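About Us > Cadlow Equipment Planning > How We Work

Who we are and how we plan a purchase

Written by Solveig Sandberg, updated in July

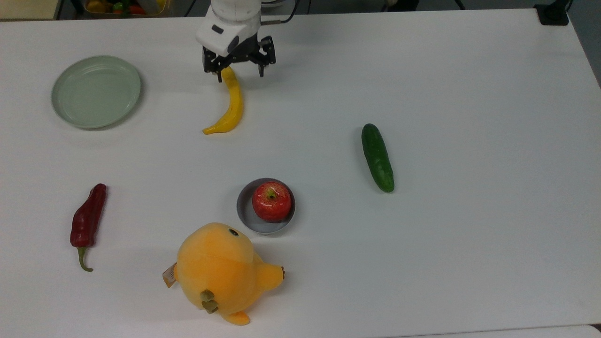
Cadlow helps small companies, kitchens, packing rooms and schools to plan and budget for their first robot arm. We do not sell arms, and we take no commission from those who do. Our customers pay us for a plan, and the plan has a price on each line. Most of them come to us with a quotation already in the hand, and usually the quotation speaks a lot about the arm and very little about the gripper. We prefer to begin with the things that must be picked up. A white arm with a black two-finger gripper over a banana looks like a simple job, but on the same table there is also a cucumber, a chili pepper, an apple sitting in a small gray bowl and a soft plush chick, and these do not ask the same from the fingers. When we write a budget, we write first this list of objects, and after it comes the list of equipment.

How we started

The company was founded by Roald Aasen and his brother Ragnvald. Roald was for many years a purchasing manager in a food company, and Ragnvald repaired conveyor machines. They had both seen the same kind of purchase go wrong: the arm was good, the price was fair, and after half a year it stood under a cover because there was no money left for the table, the guarding and the training. Their first customer was a fruit packer called Piltlow, who wanted to know if one arm was enough or if they needed two. The answer was one arm and a better infeed. Piltlow is still our customer.

I joined later, from accounting, and Vilgot Grønli came after me to run the test room. Ngaio Hollis takes care of our school and college customers, who have different rules for spending and often must use the whole sum before the summer. We are now a team of five together with the brothers. The name Cadlow is from the street where the first office was. We have moved since then, but we kept it.

What is in a plan

A normal plan from us is 40 pages. That sounds long, but half of it is tables. The main parts are these:

The objects. You send us the real things you handle, or good copies when the real ones spoil too fast. We weigh and measure them and try them in the test room.

The arm. We compare reach, payload, service terms and how long you wait for delivery. We give at least two alternatives, also when one is clearly better, so that your board can see the difference.

The gripper and spare fingers. Fingers are a consumable part and should be in the yearly budget and not in the purchase budget. Many quotations include one set only. We write in two extra sets from the first day.

The place. Table, floor fixing, power, air if needed, light, and where the cables go. Please measure your doors. We had one customer where the cabinet could not go in.

The people. Hours for training, hours for the person who will be responsible, and hours for the weeks when production is slower than before. This line is the one most often removed by the management, and we always put it back in the second version and explain it again.

The years after. Service, software license, insurance and what you may get for the arm if you sell it. We calculate for 4 years, because after that our numbers become guesses.

The test room

Vilgot keeps the test room simple on purpose. The trials are done on a white table, since a clean background lets us see the fingers well, and we mix hard and soft items with a plate or a bowl between them. During the last budget year we logged 3,206 grasps for customers, all written in one spreadsheet that you receive with your plan, also the failed ones. You are welcome to come and watch. Mornings are best, as the sun comes on the table after lunch and disturbs the cameras.

If we find that a cheaper gripper is enough, we write this. If we find that a robot is a bad purchase for you this year, we write this also, and then the invoice is smaller. It happened with Olta, a bakery who came back to us two years later with a bigger room and bought then.

Prices and waiting time

The first talk is free and takes some 49 minutes by our own average, so please reserve one hour. A full plan has a fixed price, which you get in writing after the first talk. For schools Ngaio can divide the invoice over two budget years. We do not work by the hour, except for changes you ask for after the second version.

We also offer a short review of a quotation you already have. For the Wikström workshop this review was one page long and it was sufficient. If you need a delivery before the end of your budget year, please contact us early, as the suppliers are all busy in the same months.

Comments (3)

Marit: We used the short review for our canteen project. Very useful to see the spare fingers as a yearly cost, our supplier had not mentioned it. Is it possible to send frozen objects for the test?

Solveig Sandberg: Thank you, Marit. Yes, but please write to Vilgot first so he can have the freezer ready.

T. Brandl: Do you also make plans for used arms? We have been offered one with the old controller and I do not know what a fair price is. The seller says it has only been on light work.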